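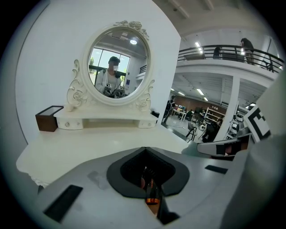 White vanity table with an oval mirror and carved roses.

Selling the Room Before the Trip

How inbound operators price, package and place guesthouse stays with overseas agencies

May 27, 2022

14 shares | 2 comments

A guesthouse that wants foreign guests has two routes to them. It can list on a booking site and pay commission on each stay, or it can supply rooms to an inbound operator, which bundles them with transfers and sells the package to travel agencies abroad. The second route is slower to set up and harder to leave. It remains the main source of group business for small towns without an airport.

Moldale is a case in point. The town has 17 guesthouses and 174 rooms between them, most in older houses with furnished bedrooms and shared breakfast rooms. Few owners have the staff to answer inquiries in a second language. The operator Clultard holds contracts with the majority and deals with the agencies on their behalf.

The contract rests on the net rate. The guesthouse quotes a price per room per night, usually fixed in January for the whole season. The operator adds its margin and the agency adds another. The owner does not see the final price and, under most contracts, may not advertise a public rate below it. Owners who run late discounts on their own sites break this clause often, and it is the most common cause of dispute.

The second term is the allotment. Rooms are held for the operator until a release date, after which unsold ones return to the owner. Clultard works with a release period of 20 days. A shorter period suits the agency, which sells late. A longer one suits the owner, who needs time to fill the gap. Properties with fewer than six rooms tend to refuse allotments and sell on request only, with each booking confirmed by hand.

Content is the weak point. Agencies ask for a fact sheet with room sizes, bed types, stairs, parking and check-in hours. Many owners send a brochure instead, and the operator has to extract the data. Lüthi, a software supplier, offers a shared form that feeds one record to every agency on the list. It handles rates and room types well. It handles meal plans badly — half board and packed lunches have to be entered as free text.

Promotion abroad is charged separately. A place in the printed agency catalog is paid for by the page, and familiarization trips for agency staff are split between the operator and the host properties. Grekunow, a lake district with a similar stock of rooms, dropped its catalog pages and moved the money into such trips. Its owners now host agency staff for two nights outside the main season, with breakfast included and transfers paid by the operator.

Payment follows departure. Agencies settle with the operator monthly, and the operator pays the guesthouse after that. Owners new to the trade should plan their cash for the first season accordingly, and should check which party carries the loss if an agency fails to pay.

Get our travel trade newsletter. Enter your email to subscribe. You can unsubscribe at any time.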